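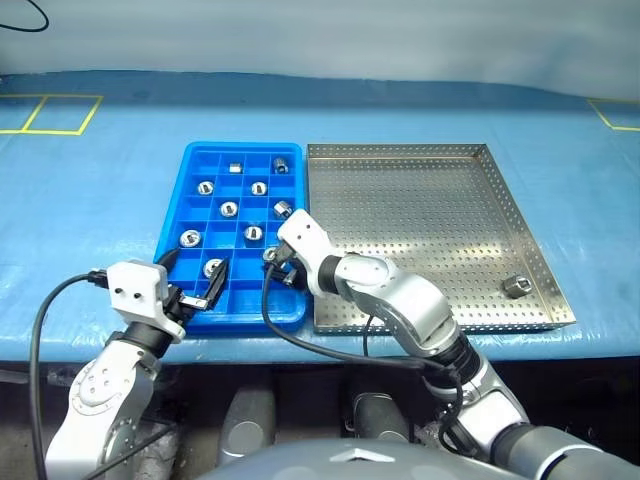
*Figure 4. Small metal parts in a blue compartment tray.*

## 4. Installing the ceiling mount and heavy bag

This section covers the Hasbridge ceiling mount fitted with an Andel swivel. For the wall bracket, go to Section 5. Sections 2 and 3 (site check and unpacking) must be complete before work begins.

**CAUTION:** The mount is rated for a bag mass of 100 kg. Chains, swivel and any added spring count toward this figure. Do not fit the mount to plasterboard, suspended ceiling grid or metal furring channel.

### 4.1 Marking out

1. Locate the centreline of the joist or beam. Confirm it with a pilot hole at each end of the mounting plate position.
2. Measure from the proposed bag centre to the nearest wall, column, mirror or ring post. The minimum clearance is 800 mm in every direction, measured from the outer surface of the bag.
3. Hold the plate against the joist with the arrow pointing along the grain. Mark the four fixing holes.
4. Check the marked area for wiring and sprinkler pipe.

**Note:** In concrete ceilings, use the anchor set supplied in the Vutberg masonry kit and follow the drilling depths printed in that kit. The remaining steps are unchanged from 4.3 onward.

### 4.2 Fixing the plate

1. Drill the four holes with an 8 mm bit. Keep the drill square to the joist face.
2. Start all four lag screws by hand. Each screw should turn freely for the first two threads.
3. Tighten diagonally opposite screws in turn until the plate sits flat. Stop when the washers no longer rotate.
4. Try to slide a strip of paper under each edge of the plate. If it passes under any edge, back off the screws, pack the gap with the steel shims and retighten.

**CAUTION:** Do not use an impact driver for final tightening. A stripped hole cannot be reused — move the plate along the joist and start again from 4.1.

### 4.3 Fitting the swivel and chains

1. Remove the pin from the plate fork.
2. Offer the swivel up to the fork with the grease nipple facing down.
3. Insert the pin, then the split pin. Bend both legs of the split pin fully back.
4. Attach the four chains to the swivel ring. All chains must have the same number of links between ring and bag.
5. Rotate the swivel through one full turn by hand. It should move without catching.

### 4.4 Hanging the bag

Two people are required for this step.

1. Raise the bag on a stable platform until the chains are slack.
2. Clip each chain to its D-ring and close the carabiner sleeve.
3. Lower the platform slowly and let the bag settle.
4. Check that the bag hangs plumb. Adjust chain length one link at a time.

Leave the bag hanging for 48 hours before first use, then recheck the lag screws as in 4.2, step 3. If the Myung floor tether is to be fitted, do so after this check. Tether tension is covered in Section 6.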